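おもちゃの収納、種類で分ける?まとめて入れる?

Banafsheh Bahrami
4歳の子がいます。片付けが毎晩バトルで…。棚に小さいカゴを7個並べて「恐竜」「ブロック」とラベルまで貼ったのに、5日で崩壊しました(泣)。もう大きい箱ひとつにドサッと入れる方式にしようかと迷ってます。でもそれだと探すとき全部ひっくり返しそうで。みなさんどうしてますか?

Efraín Usuga
うちは大きい箱派です!分類は親の自己満足だったなと反省して、全部やめました。入れるだけなら子どもも自分でやるし、寝る前のケンカがだいぶ減りましたよ。選ぶなら、上からのぞいて底まで見える広めのやつがおすすめ。深くて細いのを買ったときは、下のほうのおもちゃが完全に忘れられてました。

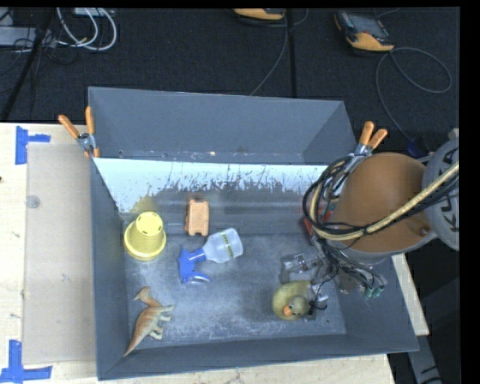 灰色の大きな箱に、恐竜もアヒルもブロックも一緒。

あと、細かいパーツだけはフタつきの小箱に分けたほうがいいです。ここを混ぜると地獄なので(笑)。箱の底の傷は、うちはもう気にしてません。

Liltness
カゴ7個は多いと思う。うちは2個。ぬいぐるみと、それ以外。200円のカゴで十分です。

Banafsheh Bahrami
ありがとうございます!とりあえず大きい箱にして、パズルだけ別にしてみます。ラベルはがすの、ちょっと切ないですけど。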